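Saturday, bench notes – laminating glue trials, second batch

Carried on with the starch and cellulose mixes for the map sheets. The first batch (last week, sheets from the Baird set) was too stiff once pressed and two of the corners cockled when they came out from under the weights. I put that down to the paste being too thick and to my leaving it on the sheet too long before the lining paper went down.

Today's paste: wheat starch from Sano, one part to 4 of water by volume, soaked since the evening before. Cooked in the small double pan for 40 minutes, stirring all the time for the first half and every minute or so after. It went glassy later than the last lot. Cooled in a basin, then through the horsehair sieve twice. There were lumps left at the bottom that I threw out. Let it down with deionised water to the thickness of single cream.

Test strips cut from the spare Masmont wove, same weight as the map paper as near as I can judge with the micrometer. 12 strips altogether, grain running the long way, numbered in pencil on the back. Half have the thinned paste on its own, half have it mixed with methyl cellulose. Please don't rub the numbers off when you handle them, I've already had to sort out one muddle.

Strips 1 to 6 (starch only): went down well, no bubbles, a bit slippery while wet so they need lining up before you let go. Strips 7 to 12 (mixed): easier to move about and slower to grab. Number 9 has a crease in it from the brush, my fault, leave it out of the peel test.
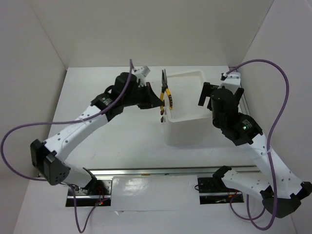
Photo: workshop picture folder, May

All strips between silicone paper and blotters, boards on top, then the two iron weights. Blotters changed at 20 minutes and again after lunch. The second set came out only slightly damp. Room was drier than last week going by the dial by the sink, though I don't trust that dial and would like it checked against the one in the store.

Sheet 319 from the Zendia survey is still in the humidity chamber. The old cloth backing is letting go along the left side but holding hard in the middle, where somebody in the past used animal glue over an earlier repair. Tried a poultice on a patch the size of a stamp. The glue swelled and came up with the bone folder, leaving a brown stain that did not shift with a swab. Not going to chase it. The red boundary line bled very faintly on the blotter when I spot-tested it – keep water well clear of that side until we've decided what to do. The black ink is fine.

To do:
Peel test on the strips once they have had a full week under the boards.
Order more blotter, the large size. We are down to the last packet.
Wash the sieve properly. It was put away with dried paste in the mesh.
Make up a thinner mix and try it on the Baird offcuts.
Write the pH of the tap water on the chart, I forgot again.

Leftover paste is in the fridge in the jar with the blue lid. Use it by Tuesday or bin it.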